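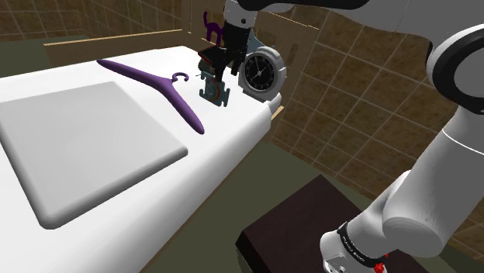

Das Seeungeheuer von Trekari - Notizen zum Vortrag, 13. April 2023

Einstieg: Wer im Saal hat selbst schon etwas gesehen? Hände zählen, nicht kommentieren. Dann erst sagen, dass ich nicht daran glaube.

Der See: 8 Kilometer lang, an der tiefsten Stelle 50 Meter. Klingt nach viel Platz. Für eine Population großer Tiere, die sich über Generationen hält, müsste man erst mal erklären, wovon die leben soll. Fische gibt es, aber der Bestand ist mager.

Die Meldungen: Der Verein Slanina führt eine Liste mit 400 Sichtungen. Ich habe sie gelesen, zwei Abende lang. Bei 30 davon stehen Uhrzeit, Standort und Wetter dabei. Mit dem Rest kann ich nichts anfangen, und die Liste selbst trennt da nicht.

Langsam sprechen: Die meisten Meldungen stammen aus dem November. Tiefe Sonne, Dunst, Treibholz nach dem ersten Sturm. Zufall? Bitte.

Das Sonarbild von Bisteo: kurz erwähnen, nicht drauf herumreiten. Ein Echo ohne Maßstab ist ein Fleck. Nach den Rohdaten habe ich zweimal gefragt - keine Antwort.

Falls jemand mit dem "Hals" kommt: Kormoran, Baumstamm, Bootswelle. In der Reihenfolge.

Schluss: Angebot an den Verein, die Liste gemeinsam durchzugehen. Danach Fragen, höchstens eine Viertelstunde. Wasser mitnehmen, im Saal Clevero gibt es keins.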